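A cryptocurrency is money that exists only as records on computers. A coin called Rollik, for example, has no metal and no paper. It has a long list showing who sent coins to whom, and many computers keep a copy of that list.

## What a pump-and-dump is

Some people use new coins to cheat others. The trick has a name: pump-and-dump. It works in this order.

1. A group buys a large amount of a cheap coin and tells no one.
2. The group posts messages saying the coin will soon be worth much more.
3. Readers believe the messages and buy. The price goes up. This is the pump.
4. The group sells everything it has. The price falls. This is the dump.

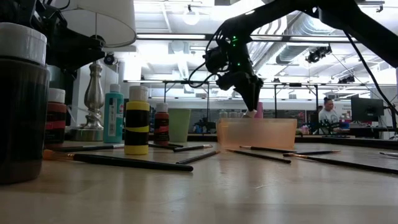
*Painting supplies on a wooden table.*

Suppose the group pays 6 cents for each Rollik coin and sells at 29 cents. It keeps the difference. A reader who paid 29 cents may find that the coin is now worth 11 cents - or nothing.

## Why it is against the law

Prices go up and down every day, and that is legal. Lying to change a price is fraud. Hiding the fact that you own the coin you are praising can be fraud too.
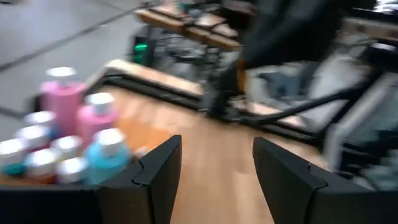

Etenesh Alemneh asks whether the readers get their money back. Sometimes they get part of it. A court can order the group to pay, but coins that have been moved many times are hard to trace.

## Warning signs

- The message promises a profit. No one can promise that.
- The message says to hurry.
- The writer does not say whether they own the coin. 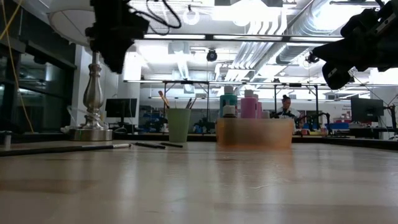
## Words to know

**Fraud:** lying to get money or property.

**Investor:** a person who buys something hoping its value will rise.

**Ledger:** the list of all payments made with a coin.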